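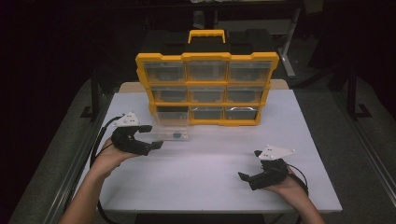

Small drawers for small things: a yellow nine-drawer case with a carry handle.

About us

G'day, and welcome to Nuststead Buttons & Mending! I'm the person behind the counter, behind the email address and (most Saturdays) behind the very slow coffee machine. If you've rung the shop and heard someone swear softly at a zip, that was me too.

I started out sewing in my mum's spare room, taking up school trousers for half the street and being paid in lemons and the odd carton of eggs. Then the old haberdashery on Ranlow Street closed down and I bought the leftover stock, mainly because I couldn't bear the thought of it all going in a skip. It came to 951 cards of buttons, plus a crate of bias binding in a shade of mustard I'm still trying to sell. The buttons filled my hallway for a whole winter. I opened the shop that February, in the middle of a heatwave, with a borrowed till and a fan that only pointed at the ceiling.

That was 15 years ago and the mustard binding is on special, if you're keen.

What we do

Mending comes first. Torn pockets, dropped hems, busted zips, jumpers the moths have been at, doona covers with no studs left on them. We'll have a go at nearly anything made of cloth. Leather I send elsewhere, as my machines hate it and so do I. Wedding dresses we'll alter, but please come in at least two months ahead, and bring the shoes! I can't pin a hem to shoes that are sitting at home in a box.

Then there's the button side of things. Bring in the garment, or a spare button if you've got one, and we'll hunt for a match. Sometimes it's quick and sometimes I'm on the floor with the torch for an hour having a lovely time. If there's no match to be had I'll usually suggest swapping the whole set, and you can move one of the old ones to the collar where it won't show. We sell loose buttons singly, so you don't need to buy a card of six to fix one cuff.

We also run mending classes in the back room. There are two each week, a beginners' one on Thursday evening and a darning one that moves about a bit depending on the school term (ring first). Bring something of your own to work on. Old socks are perfect and nobody minds what state they're in, so long as they've been through the wash. Tea's included, bikkies are whatever was on sale.

Our ranges

The house thread is called Zorau, which is a plain cotton we have wound for us in colours I picked, so if you think there are too many greens, you know who to blame. Villa is our mending kit: needles, a small pair of snips, a threader, a tape measure and four reels of Zorau in a tin. I packed the first lot at my kitchen table and got the needle sizes mixed up in half of them. They're right now, I promise.

A few bits people ask

Do you do same-day repairs? Simple hems and buttons, yes, if they're in before ten. Anything with lining, no.

Can I post things to you? Please do. Pop a note in the parcel with your phone number and pin a bit of wool near the damage so I don't have to go looking for it.

Do you take donated fabric? Clean cotton, linen and wool over a metre, gladly. No curtains at the moment, the cupboard is chockers.

Is there parking? Two spots out the back off the laneway, and more along the oval when there's no footy on.

Prices for repairs were last updated March 26, 2024, and the list is up by the counter. If your job's a fiddly one I'll give you a quote before I pick up the scissors. Come in and say hello, and bring that shirt that's been sitting on the chair!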